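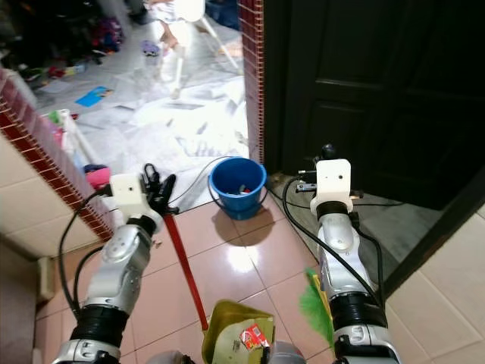 Figure 4. Floor cleaning with a two-arm robot at the Gorstead site: broom handle held in the left gripper, dustpan and bucket on the tiles.

Print this page
E-mail this section

4.2 What the purchase price leaves out

The quotes collected for the Woltness housing program treat a two-arm robot as a single line in the budget. We doubt that a housing manager can plan on that basis. The Jomel proposal, dated May 2, 2019, lists the arms, the grippers and the sensors, then adds one sentence on "site readiness" with no cost attached. Everything we found hard to price sits inside that sentence.

Figure 4 shows the kind of work the buyer has in mind. The tools are household tools: a broom with a red handle, a yellowish-green dustpan, a blue plastic bucket with a wire handle. They cost almost nothing, and the proposal counts this as a saving over a purpose-built cleaning machine. The argument is weak. A cheap broom was shaped for a human hand, and any grip that has to hold it becomes a software cost, which the supplier bills under support. Support in the Jomel quote is priced at 66 hours for the first year. We could not learn how that figure was reached.

The building matters too. At Gorstead the pink tiles in the foreground give way to a white tiled room beyond the doorway, where papers and other belongings lie on the floor. A sales demonstration usually starts with a clear floor. Homes do not, and a budget that assumes someone will tidy up first should say who, and charge for the time. Sumampouw's costing sheet has a column for this. In both quotes we reviewed it was left blank.

Glossy flooring raises a smaller question. The tiles in Figure 4 return a bright highlight near the bucket. Whether reflections of this sort affect the sensors is something a buyer should ask before signing, and get answered in writing. Seixas offered a site survey in June for a fee of 600 dollars per building. Jomel offered none.

Sjöberg has argued that these items shrink once several buildings share one machine. That may be so, but her estimate leaves out transport between sites and the hours lost to setup at each one. Until those are measured, we would plan for one robot per building and treat any sharing as a bonus.

Print this page
E-mail this section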